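Do small bins really need liners?

Print this post | E-mail this to a friend

I've been reading the advice again, which is always a mistake. A household tips page I used to trust now says every bin in the house should have its own scented, colour-matched liner, changed every 2 days. Every bin. Including, presumably, the one in the spare room that gets a receipt and a bit of thread in a good week.

The shop in Bendham sells Staltell liners in a box of 106, and I bought one in December to see what the fuss was. They smell of something the box calls meadow. I have been in meadows. They do fit, I'll grant that, if you don't mind half the bag hanging down the outside like a skirt on a dressing table.

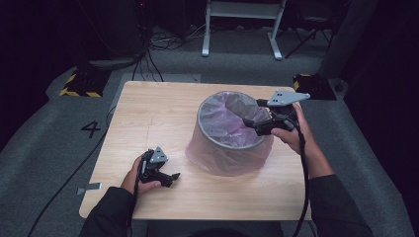 My main complaint about liners is the size. The makers seem to think we all own the same bin, so anything small and round ends up wearing far more bag than it needs. With a thin pink one over a grey bin, the overhang hides most of the side and you still see the grey through it, so it can't be for looks. The inside goes into folds as well, and folds are where pencil shavings go to live.

I tried knotting the spare plastic at the back – fiddly, and it tore. I tried a Sakau elastic band round the rim, and that pinged off. For dry rubbish I've gone back to no liner and a wipe with a damp cloth. The kitchen bin keeps its bag, obviously. I'm not a savage.

If anyone has found a small liner that really is small, leave a comment.

Filed under: Home grumbles, Bins and bags

Recent posts
Drawer dividers, a second opinion
Batch cooking for Ramadan with one decent pan
Is the expensive sponge any better?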